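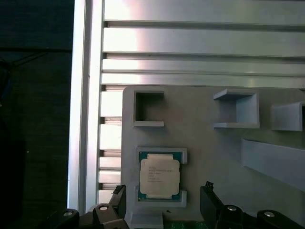 A processor in its holder on the gray panel, with the gripper's two fingers just below.

Plenty of you have stopped by the Skovo bench since October to ask what we're up to with all those computer chips, so it seems only fair to write it down. We are teaching an arm to pick up a processor and seat it in a holder, and the way we teach it is by doing the job ourselves, over and over, with one of us steering while the arm records every move. Each good run becomes one example for the system to learn from. At last check we had 1780 of them – quite a few more than the 1000 we first hoped for!

Veronika Kerekes printed the panel and its square brackets, and she has been very patient about printing them again whenever we changed our minds on the spacing. Mingxuan Kong goes through the recordings each afternoon and sets aside the clumsy ones, which we keep in a folder of their own, as a fumble that gets put right can be worth learning from too.

We would dearly love some new hands at the controls. Everyone steers a little differently, and the system does better when it has seen more than one person's habits. A turn takes 22 minutes, and Mingxuan will sit with you for the first few tries. Come by after lunch, or leave your name on the sheet by the Fota door.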